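How to Run a Hand-Gripper Table at an Open Day

Updated December 30, 2021

These are the notes we use at Walurik for the tabletop demonstration at our October open day. The table has a pair of hand-held grippers, a few household objects and one short task. Visitors watch a member of staff do the task first and then try it themselves. The same setup works for a school visit or a short tour, with fewer objects.

You need one trained person per table and a second person to look after the line. Do not let one person do both jobs.

What you need

A table with a plain top
A pair of hand-held grippers with their cables
Two stands with weighted bases
Hazard tape, floor tape and gray cloth tape
One open container, not too deep
Small items to pick up: packaging, blister packs, empty boxes
Curtains or screens for the sides
A printed task card

Step 1. Mark the floor

Put the table down before anything else and walk all the way around it. Visitors will stand closer than you expect. Give each station a number on the floor in black tape, large enough to read while standing. The number on the floor should match the number on the task card and on the visitor map. At the Tasham building we had numbered rooms as well as numbered stations, and people went to the wrong ones all morning. If your rooms have numbers, call the stations something else on the map.

Put hazard tape around the stand bases. They are dark, they sit low, and people look at the table while they walk.

Step 2. Run the cables

Each gripper has its own cable. Run it down the operator's side of the table, never across the front where visitors stand. Tape down any cable that crosses a walkway. Leave enough slack that the operator can reach the far corner of the table with either hand. Test this with your tallest operator and your shortest one.

Step 3. Choose the objects

Pick things people know from home. Last year we used machined blocks from the Marwat lab, and visitors were polite about them and moved on. When we switched to kitchen and bathroom items they stayed and asked questions.

Packaging works well. Thin plastic is hard to grip, and a flat pack on a flat table is harder than it looks. Use one item of each kind to start with. If you use medicine packs, the operator counts them out before the doors open and counts them back in at closing. They do not stay on the table during breaks, and they are put away before any children's group comes in.

Step 4. Show the grip

The operator holds one gripper in each hand and keeps the fingers pointed in toward the middle of the table. Start with one hand low and the other raised, so visitors can see that the two move separately. Talk through each move before making it. Go slower than feels natural.

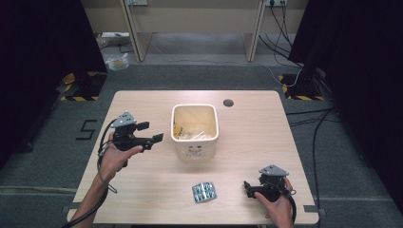
Station 5: one gripper low over the table, the other raised, with a blister pack between them and the white container behind.

For a flat pack, bring the fingers in from the side and close them on the edge. Pressing down from above tends to push the pack along the table. If it slides to the front edge, stop, put it back by hand and start over. Visitors do not mind seeing a miss. They do mind waiting while someone chases a pack around the table for 2 minutes.

For loose plastic wrapping, open the fingers wide, lower them into the container and close on the thickest fold. Lift straight up. Keep the other gripper clear of the rim.

Step 5. Hand over to the visitor

Ask the visitor to take off bracelets and push up long sleeves. Fit one gripper first and let them open and close it a few times over the bare part of the table. Then fit the second. Stand beside them on the cable side.

Give each person one task from the card. A turn should take no more than 5 minutes, including fitting the grippers. If there is a line, give them one hand only.

Step 6. Reset between turns

Put every object back where the card shows it. Check that both cables are still on the operator's side. Wipe the handles. Look at the bolts on the top plates every hour and tighten any that have worked loose.

Common problems

The fingers close unevenly. Open them fully, check for a scrap of plastic in the slide and try again.

The container moves when it is touched. Put a thin rubber mat under it.

Visitors crowd the sides. Bring the curtains in closer to the table so that the only good view is from the front.

Numbers for planning

The October open day had nearly 800 visitors across the whole building, and 143 of them took a turn at a gripper table. Plan staff breaks around that. Holding two grippers up is tiring, and our operators swapped out every half hour.

Task cards and the floor plan are in the Grivetti folder on the shared drive. Print the cards single-sided.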